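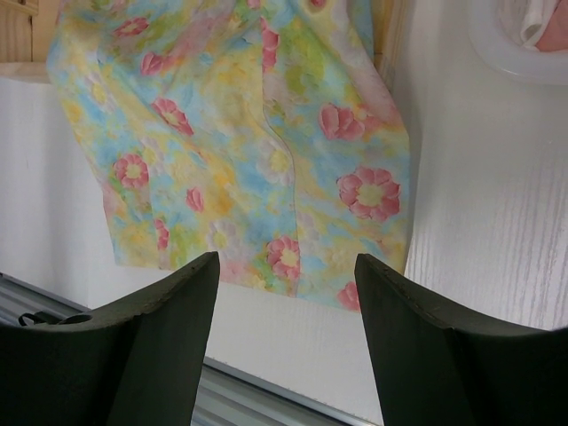
the floral, middle crease still in it

dollhouse laundry corner, what to do with the fabric?
Posted 18 January 2026

mernonska_mini
Need opinions fast, want to finish this tonight. Fabric is a remnant from Jamdale, pastel yellow/blue with pink flowers. Love it. But that long crease down the middle, ugh. Pressed it twice. Do I hang it on the little rack or fold it in the basket?

rajan40
Hang it. Print is too pretty to hide in a basket. Steam the crease, don't press.

tubs_and_trim
Disagree. Flowers are way too big for the rack, going to look like a bedsheet on a coat hanger. Fold it small.

rajan40
a bedsheet on a rack is a normal thing to see in a laundry corner??

tubs_and_trim
not on a wire hanger it isnt

mernonska_mini
ok ok. Whole setup. Rack is wood, sits in its own tray, blue hanger and pink hanger. 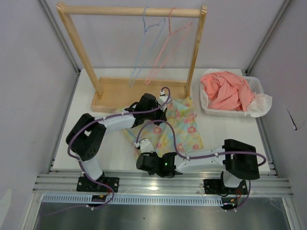 mernonska_mini

Cloth is flat in front for now, top edge tucked under the tray. Basket on the right has the salmon pink thing in it plus a plastic bag, still deciding on the bag.

pinhem879
Lose the bag. Keep the salmon, it picks up the flowers.

tubs_and_trim
Hangers are tilting. Both of them. Put a heavy cloth on there and it'll slide right off. Folded!!

rajan40
Dab of museum wax on the rod. Or skip the hangers and drape it over the rod, crease goes on the fold and its gone

pinhem879
^ this. Except the crease runs long ways so you'd have to turn it

mernonska_mini
Oh turning it might work. Hem is a bit crooked too, will trim first. Anyone used Prorance fray stuff on thin cotton?

pinhem879
Yes, in May. Goes stiff. Use less than you think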